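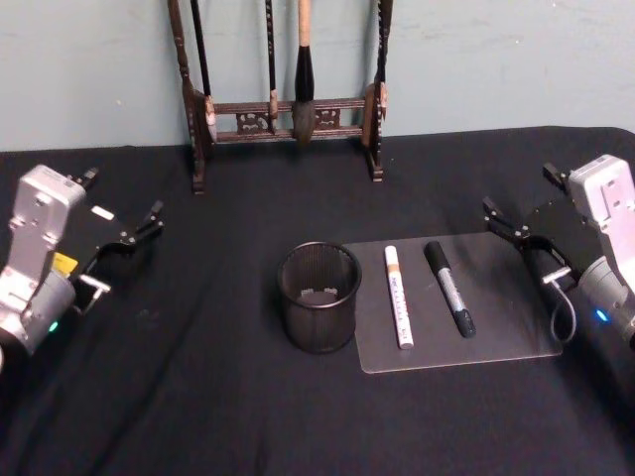 Sillura sewing room notebook, entered by the Sunday cutter, February 2018

Smocked bubble, size 6 months, second try. I cut this one from the Dornenton batiste (60 wide, lovely stuff, frays if you so much as look at it!) and gave the leg casing an extra 3/8. The last one gripped like a rubber band on a jar, so the elastic is longer this time too.

Pleated 29 rows for practice on a scrap first, then lost my nerve and did the yoke by hand. Four threads broke. I blame the old Voicu spool from December — it's going in the basting drawer.

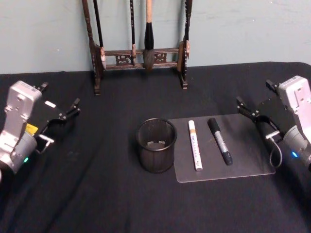 Snaps next. I put three in the crotch, with a strip of organza between the layers, and they feel much firmer than last time. The back placket still wants to gap at the bottom button, so I may move it down a hair. Sleeves are set but not fagoted yet. 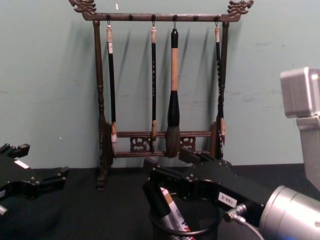 Rumura: move the buttonhole, leave the button alone, and try a lighter interfacing in that placket before you unpick anything.

Okay, doing that first. Sleeves after.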